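How to lay a plain table for a small lunch

Posted July 27, 2018

A table for a small lunch doesn't need much. You want a covering, the plates, something to drink from and one or two bits of colour. Most of the work is in the order you do things. If you put the plates down first and then remember the cloth, you'll be doing the whole job again.

What you need

A table cover, either a cloth or a large mat
Plates, one for each person, plus one for sharing
Cutlery and glasses
Napkins, paper or cloth
A few lemons, or other fruit with a firm skin

Allow 30 minutes the first time. After that it goes a good deal faster.

Step 1. Clear and wipe the table

Take everything off, including the things that normally live there, such as the salt, the post and the fruit bowl. Wipe the top with a damp cloth and then a dry one. Check the edges with your hand, as jam tends to collect there. Let the top dry fully before you cover it, or the underside of the mat will stick and you'll get a mark on the wood.

Step 2. Put the cover on

I use one big mat in place of a cloth for everyday meals. It wipes clean and there's no ironing. Mine is a Pramik, bought in January in the sales, and I chose a reddish-brown because pale colours show every splash of tea. Unroll it from one short end and smooth it with the flat of your forearm. Some creasing along an edge is normal with a mat that has been stored rolled. If it bothers you, roll it the opposite way and leave it overnight.

A cloth should hang down the same amount on opposite sides. A mat should either cover the top completely or stop well short of the edge all round. A gap of a finger's width just looks like a mistake.

Step 3. Place the plates

For two people facing each other across a narrow table, I put the plates in a straight line, with the sharing plate in the centre. Everyone can reach the middle one without stretching. Set that one first, then work outwards. Leave enough room between them for a serving spoon to rest without touching either rim.

The plates don't have to match. Round ones of the same general shape will look fine together even if the colours are different. I've got Lirnell side plates mixed in with ones from a charity shop and they get on perfectly well. Stand at the end of the table and look down the line. If one plate is out, you'll see it at once from there, and you won't see it from the side.

Step 4. Add the fruit

Yellow shows up well on a brown mat, so lemons are my usual choice. Wash them in warm water and dry them, then lay them out before the glasses go down. One on a plate is plenty. If you're serving fish, cut it just before you sit down, as cut lemon dries out quickly.
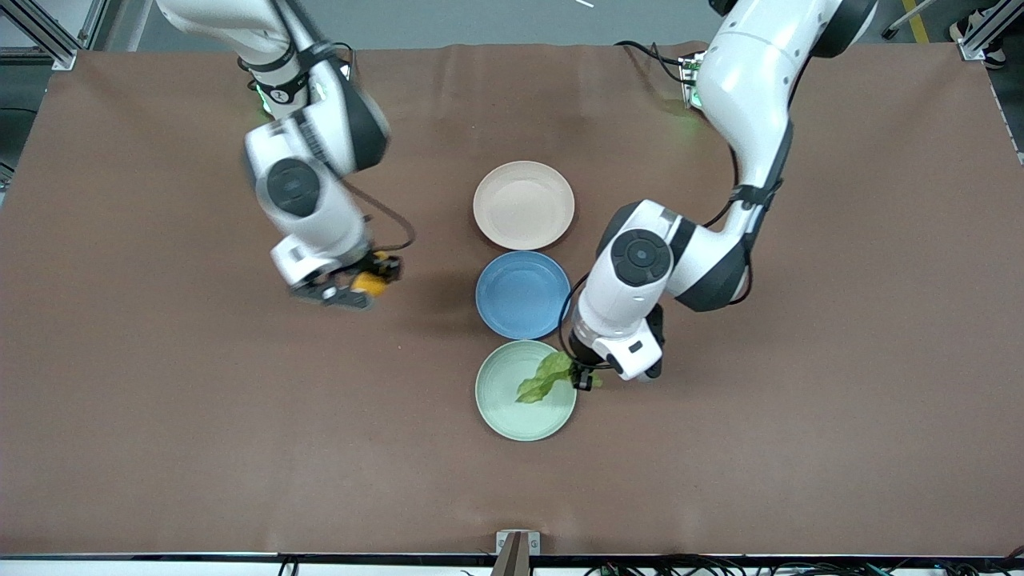 A reader wrote in to ask whether the fruit shouldn't go in a bowl, as a loose lemon on her table always ends up on the floor. It can, if you've got a low bowl that people can see over. Otherwise put it on the sharing plate, where the rim will hold it, and move it to a saucer when the food comes. On a table that slopes, I'd use the bowl.

Step 5. Cutlery, napkins and glasses

Forks go on the left and knives on the right, with the blades facing the plate. Spoons go outside the knives if there's soup. Keep the handles level with the bottom of the plate. Fold the napkins once and lay them under the forks, or on the plates if space is short.

Glasses go above the knives. Hold each one up to the window first and give it a rub with a dry tea towel. The Sfeir tumblers I use are heavy in the base, which helps with children at the table.

Step 6. Last checks

Sit down in each place. Can you reach the water? Is there a table leg where your knee wants to be? Shift the setting a little if so. Bring the bread and butter last.

Cleaning up afterwards

Lift everything off before you wipe the mat. Use warm water with a drop of washing-up liquid and go from the middle outwards. Turmeric and beetroot need dealing with straight away. I've tried Cliltuvis spray on an old curry mark and it took 2 goes, with a rinse in between. Test any spray on a corner first.

Dry both sides, roll the mat with the top facing outwards and store it standing up. Tie it loosely with a bit of tape or string, as a tight elastic band leaves a dent.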